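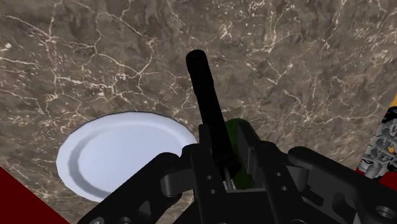 The Mostell kitchen in Brunberg prepares meals for schools, two hospitals and a number of smaller offices, and since last spring a part of its work is done by robot arms. I visited it in November with a group from our association of canteen managers. Before we were allowed to see any real kitchen we were taken to a small room on the second floor, where the tasks are tried first in a simulated kitchen on the computer. On the screen the black gripper is so near to the viewer that it hides a part of the white plate, and the marble countertop behind it looks almost too good for a kitchen like ours. I asked if the view is always so close. It is one of several, and the staff change between them many times during one task.

The program is called Haruna. It started as a test with one arm and one table, and its purpose was modest: to put the cutlery and the plates in the right place on the trays for the hospital wards. This work was always done by hand, in the early shift, which begins at 4:30. It is not heavy work but it is very repetitive, and the company had difficulty finding people for it. Now the arms do the larger part of the trays, and the staff of the early shift do the diet trays, the checking and everything that goes wrong.

What I wanted to know was who teaches the robots. I expected engineers. There are engineers, but the persons in the upstairs room on that morning were former tray workers. They sat at two desks with a hand control and moved the arm through the task in simulation, again and again, with small changes in the position of the objects. One of them told me that she has saved 2,557 runs until now, and that she can see already in the first seconds if a run will be a good one. She has worked 19 years on the belt downstairs. Her back is better, she said, but her eyes are tired in the evening, and she misses the talking.

This last point came back several times during the day. On the belt, people stand next to each other and talk. At the desk you are concentrated on the screen and you talk in the pauses. The company has moved the coffee machine into the upstairs corridor, and I saw that it was well used.

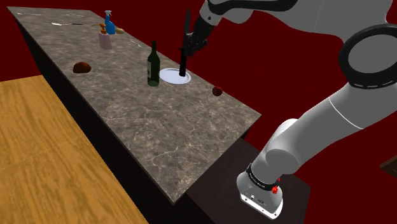
Each task has a list of conditions which the trainers call "the menu". The menu says which objects may be on the counter and how far the arm may go before the run is counted as failed. Objects which have nothing to do with the task are also put there on purpose, in order that the robot does not learn only one tidy table. The trainers have a voice in this. In the beginning the menus were written only by the technical department, and the people from the kitchen found many of them strange. Now every new menu is read by at least one trainer, and there are 139 of them in use. I was shown the comments on one menu, and they were longer than the menu itself.

After this we put on coats and hair covers and went down to the hall. The trays are moved on a line named Brimuvetti, which is older than the robots and was rebuilt for them. It was louder than I had thought. The noise comes from the belt and from the dishwashing area, and the arms themselves one hears very little. They are also slower than I had imagined — a trained person is clearly faster on a single tray. The advantage is that they keep the same speed until the end of the shift.

Not everybody is satisfied. A man in the checking area said to us quite openly that his work has become more lonely and that he is now responsible for mistakes he did not make himself. When a fork is missing on the ward, it is his initials on the list. The shift leader did not contradict him. They are discussing to change the list, so that it shows also which arm has prepared the tray, but this was not decided at the time of our visit.

I asked also for the numbers of staff. Around 200 people work in the building. The tray department had 40 of them before the change and it is smaller today. According to the company no one was dismissed; some went to the cold kitchen, some retired and were not replaced, and a few became trainers. The training takes six weeks and the pay is one step higher than on the belt. More people applied than there were places, among them several who had been strongly against the robots in the beginning.

We ended with lunch in the staff canteen, where everything is still served by hand. The potato soup was very good. For those who want to go: the group may not be larger than twelve, closed shoes are necessary, and one should ask to have the upstairs room included, as the normal tour goes only to the hall.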